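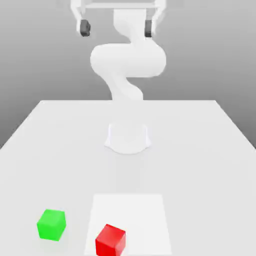

Ademir Holanda asked that the minutes record his objection to the new parking permit rates on Altgate Road, which he said had reached residents after the comment period had already closed.

Home Agendas Minutes Notices Contact

RUKBRIDGE NEIGHBORHOOD COUNCIL
Minutes of the Regular Meeting, February 2024

1. Parking permits, Altgate Road
The Chair replied that notices had been mailed to all 63 addresses in the permit zone, but accepted that delivery dates could not be confirmed. It was agreed to reopen the comment period until the April meeting. The present rates remain in force until then. The Clerk will send a second notice, with the proposed rates printed on the front page.

2. Minutes of the previous meeting
Approved with one correction. Under item 4, "Boonyarit Street" should read "Boonyarit Lane."

3. Drainage at Boonyarit Lane
The Council received the inspection report on the storm drain at the lower end of the lane. The report recommends replacing the grate and clearing the pipe as far as the culvert. A quote of $3,128 was received from Dreritance for both items. Members asked whether the price included repair of the curb — it does not. The quote was accepted, with curb repair to be priced separately. Work is to be scheduled outside school drop-off hours.

4. Street lighting
The lighting survey drew 94 responses. Most concerned the footpath between Altgate Road and the bus stop, where two lamps have been out of service. The Clerk has reported both to the utility and will ask for a repair date in writing. A request for dimmer lamps near the ball field was held over pending advice on the minimum lighting standard.

5. Public comment
A resident of Boonyarit Lane asked that recycling be collected on the same day as household trash. The Chair noted that collection days are set by the county and undertook to forward the request. Another resident asked for the hedge at the Altgate Road corner to be cut back before spring, as drivers turning left have a poor view of the crosswalk. Referred to the Clerk.

6. Adjournment
There being no further business, the meeting was adjourned at 8:40 p.m.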